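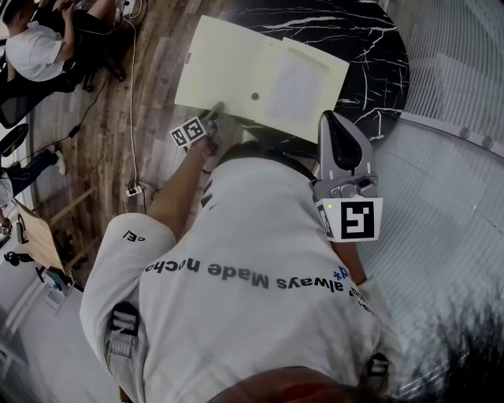 Trurnudar Launches a File Folder and Would Like You to Remain Calm

BRERKIRMONT, Thu 8 August. Trurnudar, the stationery maker that last made news in June by changing the size of its sticky notes and then changing it back, today announced the Cellia, a file folder for people who keep their important papers in a drawer with the takeout menus.

The Cellia has two panels and opens flat. It holds paper. It comes in cream, a color the company settled on after looking at 11 other creams.

"We asked customers what they wanted from a folder, and most of them wanted to get off the phone," said Aqeel Baloch, head of paper goods at Trurnudar. "The rest said they wanted one that lies flat on a table and doesn't spring shut on their fingers. We felt we could do that."

The folder is meant for the small table at home, where most family paperwork gets sorted whether or not there is a desk in the next room. A round tabletop, Baloch concedes, was never designed with filing in mind. 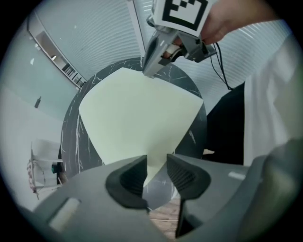
"You open up anything of a decent size and there goes your table," he said. "Coffee has to live somewhere else for a while. We think people can manage."

Trurnudar suggests starting with one folder and one pile, preferably the pile with the tax forms in it. Owners of patterned tabletops may find that pale card is easier to spot than the dark green of the company's previous folder, the Bukhari, which several buyers reported losing in plain sight.

The first run is 1000 folders, sold singly or in packs of 11 from the Brerkirmont shop. Packs of ten were considered. Baloch declined to discuss what happened at that meeting.

Press samples are available on request and do not need to be returned.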